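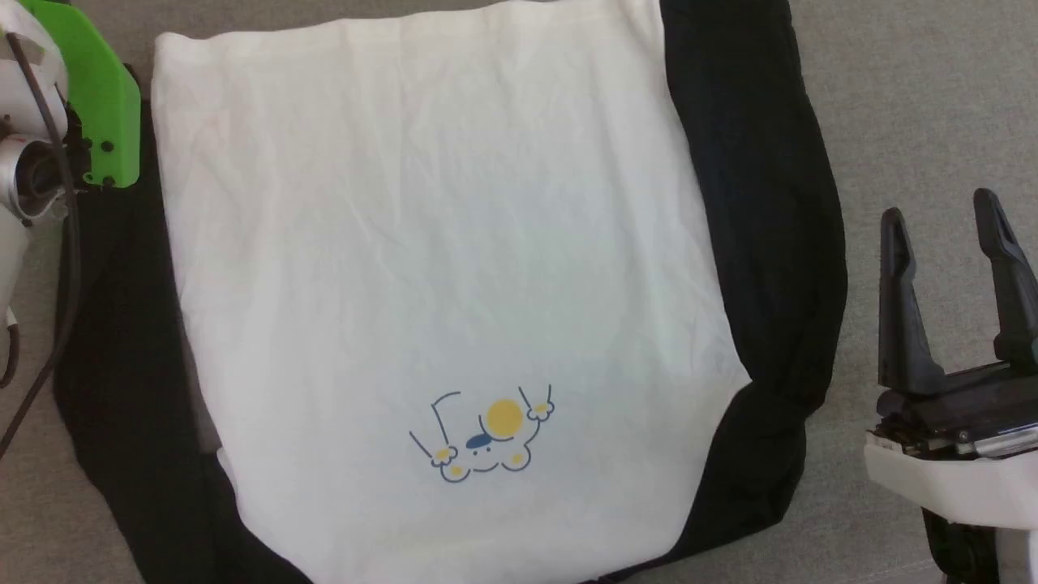

Chapter 4
Cloth in the Household

Print this page | E-mail this page

Until the spinning machine, cloth was one of the most expensive things an ordinary family owned. A bed with its sheets and covers could be worth more than the cow. When people made wills, they named their linens one by one and said which child was to have them. A modern reader, who can replace a pillowcase for the price of lunch, may find these lists hard to take seriously. This chapter asks you to read them as the families did.

The main source is a set of household inventories from the parish of Kirkley. The earliest was taken in 1689 and the last in 1782. An inventory was drawn up after a death, usually by two neighbors who walked through the house and put a value on what they found. They were farmers and tradesmen, and they knew what things sold for. They wrote down torn sheets as torn and patched sheets as patched, and they lowered the price to match.

Iolanda Quintana, who transcribed the Kirkley papers, found 1018 separate entries for cloth of all kinds. Most are short. "One pair of coarse sheets" is typical. A few tell us more, such as the entry for a widow's tablecloth that had been cut down to make 30 napkins. Old cloth moved through a house in a regular order. A sheet worn thin in the middle was split and sewn back together with its edges turned inward. When it wore out again, it became towels, then rags, and the rags were sold to the paper mill.

Color and decoration were rare in everyday linen. Most household cloth was left plain or bleached on the grass, a job that took several weeks of fair weather and was often finished by September. Owners marked their pieces with small stitched initials in one corner. The marks helped sort the wash, and they also served as proof in cases of theft, which come up often in the court rolls.

Section 4.1 looks at how flax was grown and prepared. Section 4.2 follows the yarn to the weaver. Section 4.3 turns to washing, mending and storage, and Section 4.4 compares Kirkley with the market town of Tusard, where ready-made goods arrived earlier.

Terms to know: inventory, bleaching ground, coarse linen, court roll

Contact us | Copyright Holanda Schoolbooks. All rights reserved. | Back to top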